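Search articles Go

Bruston cell back up after finger swap

March 27, 2025

Muta says its two-arm handling cell at Bruston is running again after 3 days down. The firm blames worn finger pads. It made the same claim in August, and the pads were new then too. 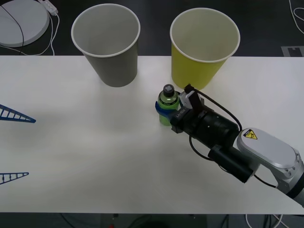 Cadi Prosser doubts the pads were ever the trouble, and would sooner see the wrist cables rerouted and the grip force reset after each change. Muta has given no date for either job.

We use cookies. Accept Manage

Contact | © Brelis | Back to top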